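The day centre that kept its kettle on

I had been told to come to Ondonthorpe on a Friday, before lunch, and to bring nothing but an appetite. Tariq Sial met me at the door with a tea towel over his shoulder and had me peeling potatoes before I'd got my coat off. So much for the interview!

Spanos House is a day service for adults with learning disabilities, and it has just taken over the old telephone exchange behind the high street. The previous building was damp, up a hill and half a mile from a bus stop. The new one is flat all the way through, with wide doors and a bathroom that has a proper hoist in it (Tariq showed me the bathroom twice, he's that pleased with it).

There are 76 people on the books now, though you'd never see them all at once. Most come two days a week. Some stay for the whole day and some, like Aldo Lo Presti, turn up for the radio group and are gone by noon. Aldo presents a show that goes out to the lounge, the garden and, if the wind is right, the car park. He played me a jingle he'd made himself and asked what I thought of it. I said it was catchy. He said it was meant to be.

What struck me was how little of the day is laid on for people in advance. Laiba Afridi runs the mornings, and her first job is to ask everyone what they fancy doing and then work out the staffing to match. It's harder than a printed timetable — she admits she went home with a headache most nights in August — but she wouldn't go back. One man wanted to learn to catch the bus to his sister's. It took months. He now goes every week and complains about the fares like the rest of us.

Money is the sore point, as ever. The council pays for most places, and the rate hasn't kept up with wages. Families raised the first £1000 towards the move with a sponsored walk and a very long raffle, and a local firm, Haltel, did the rewiring at cost. Shaimaa El Fassi, whose brother Haris Naqvi shared a flat with for years, told me she'd cried when she saw the new front door. Haris told me she cries at everything.
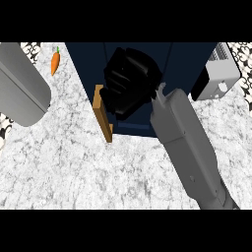

A carrot, a wooden board and two grey robot arms at a marble countertop

Lunch was soup, and the potatoes I'd peeled were in it, rather lumpy. I sat between Haris and a woman who was planning a trip to the seaside and wanted to know whether I could drive a minibus. I can't. She moved on to the next person.

There are still things to sort out. The garden is mostly rubble, the evening club needs two more support workers before it can start again, and the lift people keep ringing about a lift the building hasn't got. Tariq would also like a second oven, and he mentioned it so often that I've promised to put it in print. So, if you have an oven going spare, he's in most mornings.

More from Community

Flovance widens its home care rounds to the villages
My first month as a shared lives carer
Bus passes and support workers: who travels free?
Supper club seeks a new hall
Letters: the trouble with fifteen-minute visits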